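Learning tablet

A learning tablet is a tablet computer sold mainly for schoolwork at home. It is usually bought by parents and comes with lessons, practice questions and some means of limiting what the child can open.
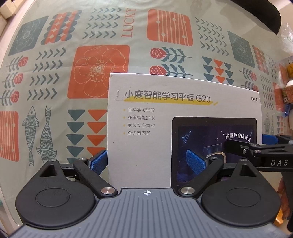 Kiri Kerslake has objected that the term is too loose, and that any tablet with a homework app and a password could be sold under it. Most writers keep it for devices whose main menu is arranged by school subject.

Packaging

The box tends to be plain, with the model name in large type and a short list of selling points. On the white box of the 小度 G20 the list has four lines: 全科学习辅导 (help with all subjects), 多重智能护眼 (multiple smart eye protection), 家长安心管控 (controls for parents' peace of mind) and 全语音问答 (questions and answers by voice). Eye protection comes up again on the screen of the printed tablet, in the words 多重护眼防眩光, the last three characters meaning anti-glare.

Use at home

Habits vary. Some families keep the tablet on a shared table and put it back in its box after homework – others let the child keep it in the bedroom. Paora Mahuika's guide for parents in Ekdale, revised in February, suggests a break every 30 minutes and a lamp switched on in the room.

Second-hand sale

Buyers often ask for the original box. Scuffs on the card matter little, but the previous owner's account should be removed before the tablet changes hands.

See also: E-reader; Homework; Parental controls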